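Print this item | E-mail this item

From My Kitchen: Plum Butter Season Is Here

The plums came in all at once again. One evening I had a polite little bowl of them on the counter, and by the weekend my neighbor Tanko Adeleke had left two grocery bags on the porch and a note that said "more if you want them." Of course I wanted them! I have been making plum butter ever since, and my whole house smells like cloves.

If you've never made it, plum butter is the easiest thing in the preserving world. It has no butter in it (I get asked every year), it needs no pectin, and you can't really overcook it unless you wander off and start a phone call, like I did with the first batch. That one went in the compost and the pot soaked for two days.

I use the small dark Italian plums, the ones that split cleanly from the pit. The big juicy red ones work too, but they take forever to cook down and you'll want a bit less lemon.

What goes in

5 pounds of plums, pitted and quartered
1 1/2 cups of brown sugar, plus more to taste
juice of one lemon
1 cinnamon stick
a small pinch of ground cloves (go easy)
a good pinch of salt

How I do it

Put the plums in your heaviest pot with a splash of water and let them slump over medium heat, lid on, until they're completely soft. Fish out any pits you missed, then blend until smooth. I leave the skins in – that's where all the color is.

Stir in everything else and pour it into a deep roasting pan. It goes into the oven at 300 degrees, uncovered, and I give it a stir every half hour or so. Mine took almost 7 hours on the last batch, but that was a very full pan, so start checking after three. It's ready when you drag a spoon through it and the path stays open for a second or two. Take out the cinnamon stick and taste for sugar.

I don't can mine anymore. I filled 11 small freezer jars, left room at the top, and kept one more in the fridge, where it lasts a couple of weeks if your family is more patient than mine.

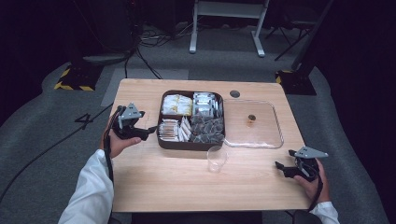
What to eat it with

Toast, obviously! But I also love it stirred into plain yogurt, or spread inside a grilled cheese with sharp cheddar (trust me on this one). A spoonful whisked into the pan after you've cooked pork chops makes a really nice quick sauce. And my sister puts it between the layers of a spice cake with cream cheese frosting, and I've asked her for the recipe so I can share it in the next newsletter.

If you make a batch, write and tell me what spices you used. I'm curious about star anise, and I still have a bag and a half of plums to get through.

Questions or recipes to share? Reply to this newsletter | © 2023 Amissah Kitchen Letter | Back to top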